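Bastorley League

The Bastorley League is an online competition for players of console and computer football games. It is run by its own members through a forum and a small results site, and it has no link to any game publisher. Matches are played one against one, with each player controlling a full team. The league is divided into four divisions and holds two seasons a year.

History

The league grew out of a forum thread started by Gwenaël Arnaud, who wanted regular opponents of a similar standard after finding that public matchmaking paired him with players who quit when they fell behind. The first season had 13 entrants in a single division. Results were posted as replies in the thread and copied by hand into a table. Two entrants dropped out before the halfway point, and their results were struck from the record, a practice the league has kept.

By the third season the number of entrants had reached 30 and a second division was added. The thread was replaced by a separate forum, and a member who played under the name Jin wrote a simple program to build the fixture list and update the tables. The same program, with changes, is still in use. Older tables were later added to the site, although the scores from the second season are incomplete and only the final positions are shown.

The third and fourth divisions followed when a smaller competition, the Randano Cup, closed its own league and most of its players moved across. The Randano name was kept for the knockout tournament that is now played between seasons. The combined league had 86 registered players at its largest.

Format

Each season lasts ten weeks. Players in the same division meet twice, with each player hosting one of the two matches. Three points are given for a win and one for a draw. Ties in the table are settled by goal difference, then goals scored, then the results between the tied players. If players are still level, a single deciding match is held on a neutral connection, meaning that a third member hosts the lobby.

The top two players in each division move up and the bottom two move down. New players normally enter the fourth division. An exception can be made for former members who return within two seasons, who may be placed one division below the one they left.

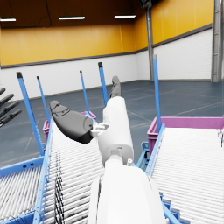
Fixtures are released in blocks of two weeks. Players arrange their own match times by private message, and both must confirm the score within a day of playing. A match that has not been played by the end of its block is reviewed by a moderator. If one player made clear efforts to arrange it and the other did not reply, the first is awarded a 3–0 win. If neither did, the match is recorded as void and no points are given.

Rules of play

Club teams only are allowed in league matches. National teams may be used in the Randano Cup. Custom teams and edited player ratings have been banned since the second season. Matches use the default length and normal weather, and the game speed may not be changed.

Disconnections are covered by a separate rule. A match that drops in the first half is replayed in full. If it drops in the second half, the score stands and the remaining minutes are played in a new match, unless the 80th minute has passed, in which case the result is final. A player who loses connection in three matches in one season may be asked to play the rest as the visitor.

The rule on pausing has been changed several times. At present each player may pause three times per match, and only when the ball is out of play.

Related competitions

The Kirnska Shield is a pairs tournament held each October, with two players on each side sharing control of one team. It began as a one-off event and is open to players from outside the league. Entries for the autumn season and the Shield open together on 4th June.

See also

Randano Cup
Kirnska Shield
List of Bastorley League division winners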